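Magazine > At Home > Small Things

The Whole Bunch

A long look at the keys we carry, the ones we've stopped using, and the ring that has to hold them all

7 min read

My mother could tell who was coming up the back steps by the keys. My father's made a low, heavy clank, my aunt's had a little bell in there somewhere, and mine, when I was finally given some, hardly made any noise at all, which I found very disappointing. I had 2 keys then, one for the front door and one for my bicycle lock, on a ring no bigger than a quarter. I remember shaking them in my coat pocket all the way to school in the hope of sounding like somebody with places to be.

I've made up for it since. The bunch I carry now is a proper handful, and when I drop it on the kitchen table the cat leaves the room. It lives on a large metal ring, much larger than it needs to be (I lose small things, and I've stopped pretending I don't), and there are smaller links hanging off that, and keys hanging off those, until you get to the bottom and find a sort of silvery thicket you have to part with your fingers. Every so often I tell myself I'm going to sort it out. This fall I did, or at least I made a start, and it took up a good deal more of my time and affection than I had planned on.

It began at Dillis, the hardware store on the harbor side of Pruvport, where I'd gone for picture hooks. If you've never been to Dillis, the front half is paint and birdseed and the back half is keys. There are 3000 blanks on the wall behind the cutting machine, according to the card taped to the register, and they hang there in rows, so that when a truck goes by outside you can hear the whole wall shiver. I put my bunch on the counter while I hunted for my wallet, and the woman at the machine looked at it for a while and asked, very kindly, whether I knew what all of those were for.

I said of course I did. Then I went and sat in Khúc, the coffee place next door, with a bowl of soup and the keys spread out on a napkin, and found that I knew what fewer than half of them were for.

I don't think I'm unusual in this. I asked around afterward, the way you do once a thing has got hold of you, and everyone I spoke to had at least one mystery key, and most of them had a theory about it too. A neighbor has carried the key to a cabin for years after the cabin was sold, lock and all, and says she'd feel underdressed without it. A friend at the library has a tiny flat one that she believes belongs to a suitcase, though she can't say which suitcase, and she has never owned one that locks. A man I met in line at the post office told me he'd kept the key to his first apartment through four moves and a marriage, and then he got a bit misty and let me go ahead of him.

We hang on to them, I think, out of a reasonable fear. A key is such a definite little thing. Somebody took the trouble to cut those notches so that it would open one door in the world and leave the others alone, and it seems rude, and possibly reckless, to throw that in the trash. What if it's the shed? What if it's the padlock on the storage unit, and the storage unit has Grandma's good dishes in it? So back on the ring it goes. 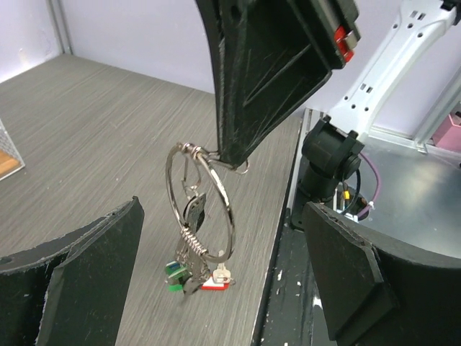
And then there's everything on a key ring that isn't a key. I've come to think this is the better half of the business. People who would never dream of wearing a brooch will hang all kinds of ornament from their keys: tassels, bottle openers, lumps of sea glass, a plastic shoe. There are tags, too, the useful sort that you write on and the sort that have long outlived whatever they were meant to tell you. I'm fond of a tag in a good loud color. A bit of green at the bottom of a bag is a wonderful thing to catch sight of when you're standing on the porch in the rain with a melon under one arm.

The fittings deserve a kind word as well. We think of a key ring as a plain split circle, the kind that ruins your thumbnail, and plenty of them are. But spend a while at the rack at Dillis, as I have now done on more visits than I'd like to admit, and you'll find wire clasps and spring hooks and screw collars, beaded bits, twisted bits, rings with a coil wound around one side, rings you open by squeezing and rings you open by swearing. My own preference is for a big ring with a clasp I can work in gloves. The woman at the machine favors the plain split ring and says a clasp is only a way of losing all your keys at once. We've agreed to leave it there.

Now for the sorting, which I promised my editor would be in here somewhere. I cleared the dining table one evening, made a pot of tea, and took every last thing off the ring. I recommend doing this sitting down and in decent light, with a butter knife handy to slip into the split rings and save your nails. Lay the keys out with the heads all pointing the same way. You'll see the family resemblances straight off. I had several that turned out, held back to back, to be copies of the same key, and I'd been hauling them around together like a set of encyclopedias.

Then you walk around the house with them. This is the nice part! You'll try things in doors you haven't thought about in ages. One of my mystery keys opened the little cupboard under the stairs, which I'd been prying open with a spatula, and inside was a tin of shoe polish and the good flashlight. Another, a stubby one stamped Maltex, fit nothing at all on the first trip around, and nothing on the second, and I'd more or less given up on it when I remembered the old metal cash box we use for seed packets. It went in as sweetly as anything. I locked the seeds up, unlocked them again, and went and told my husband, who was very nice about it.

What's left after the walk is the pile you have to be brave about. I put mine in a jam jar with a label on it, and if no door has asked for them by March they're going in the scrap metal bin at Dillis. They take old keys by the pound there and send them off to be melted. I asked how many they cut new in a year and the answer, as it happens, was the same as the number on the wall, 3000, so I suppose things even out, though I'm not sure the math works quite that way.

The keys that earned their keep went back on in the order I use them. House first, next to the clasp, then the car, then the office, and after that the ones I only need now and again. I moved the spares to the row of 3 hooks inside the pantry door, each with a paper tag, and wrote on the tags in pencil, as our family is forever changing its mind about what goes in the garage. If you've got a neighbor you trust, give one of your copies to her. Mine now has our front door key in an egg cup on her windowsill, and we have hers in the drawer with the birthday candles, and I've felt oddly well looked after ever since.

A few practical notes, while I'm at it. A key that sticks may only need a rub with a soft pencil, and a shake of powdered graphite in the lock will do the same job for longer. Copies of copies get a little worse each time, so take the original to the counter if you can lay hands on it. Don't put your address on a tag. A heavy bunch hanging from the ignition isn't kind to an older car, and several people at Dillis had opinions about this, all of them delivered across the birdseed at some volume. And if you must keep a sentimental key, and I do understand, give it its own nail on the wall where you can look at it.

I kept the one to my mother's back door. The door itself is gone now, replaced by a sliding one that my brother is very proud of, and the key wouldn't open so much as a can of sardines. It's right there next to the car key all the same. The bunch is still a good deal too big, to be truthful about it, and my coat hangs lower on the left side than on the right. The cat heard me come in last night and was out of the kitchen before I'd reached the table.

Contact us | © 2022 All rights reserved | Back to top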